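Loose parts, hard boundaries

Storing small parts in open bins looks like the simplest decision in a warehouse. At Sollelley, a distributor of plumbing fittings, it took most of a year to settle. The stockroom holds 698 part numbers, and until last spring nearly all of them sat in cardboard cartons on fixed shelves.

Cardboard fails slowly. The bottom panel bows, the corners soften, and a carton rated for a given load on the day it was folded will not carry that load after a humid summer. Metal bins hold their shape, but they add weight. Filled with brass elbows, a mid-size bin can pass the limit for a single-person lift well before it looks full.

The fix was a fill line set by weight, worked out for each part family. Brass stops at a third of the wall height. Plastic couplings go nearly to the rim. Any part that ships fewer than 2 times a month stays in its carton. 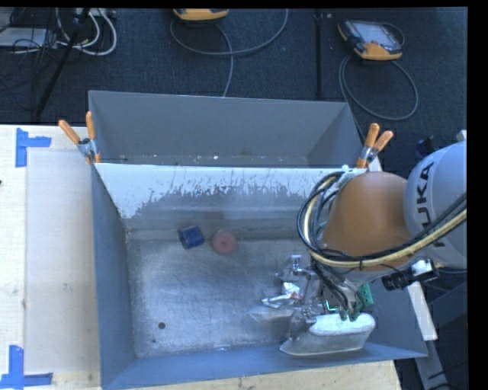
Noemi Haddad would have gone further and dropped the fill lines altogether, on the grounds that a smaller bin does the same job and needs no training. Takumi Hattori disagrees. Small bins empty faster, he points out, and every refill is another chance to put the wrong thread size in the wrong place.

Mixed threads are the costly error. Two fittings can match in color and length and still not seal. Sollelley now checks each refill with a ring gauge – 70 seconds per bin, by its own timing – and writes the result on the bin card.

Labels remain unsettled. Adhesive ones peel from oiled metal, and magnetic ones slide when bins are stacked. The current trial uses riveted card holders, with a review due in May.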